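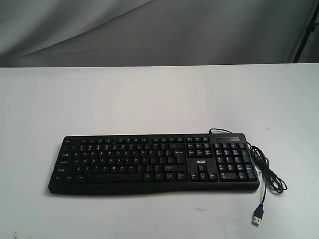

Spacebar sticks after cleaning, worth fixing or replace?

Posted in Home Office Help

I have a full-size wired keyboard that I use for work, mostly invoices and email. In September I pulled the keys off to clean out crumbs. Everything went back fine except the spacebar. It goes down but comes up slow on the right side, and sometimes I get two spaces or none. I tried canned air and that did nothing. The board was cheap, but I like the feel of it and the repair counter at Mercado in Pladdale wants more than I paid. Is there something I can do at home?

plindby_user497

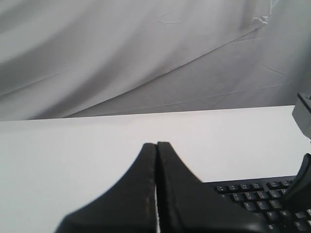 Answered by gimo1000 | November 14, 2019

Most likely the wire under the spacebar is not seated. Long keys have a thin metal bar that keeps both ends level. If one end is out of its clip, the key tilts and drags.

Unplug the keyboard first. Lift the spacebar from one end with a flat plastic tool. Check that the wire is straight by laying it on a flat surface. If one end sits up, bend it back a little at a time. Hook the wire into the two clips on the board, then press the key down over the post in the middle. Press each end and the center a few times before you plug it back in.

If it is still slow, wipe the post with a cotton swab and a little rubbing alcohol and let it dry. Don't use cooking oil or spray lubricant. Either one will collect dust, and some sprays damage the plastic.

For the double spaces, open a blank document and tap the bar in different spots. If it only doubles on the right side, it's the wire. If it doubles everywhere, the rubber dome underneath may be worn, and on a cheap board I would replace the whole thing.

4 people found this helpful

Answered by deskdrawer1395

just buy a new one. I did the same thing to mine and lost the little clip

Answered by plindby_user497

The wire was out on the right side. I hooked it back in and the bar comes up normally now. Still get a double space once in a while but I can live with it. Thanks.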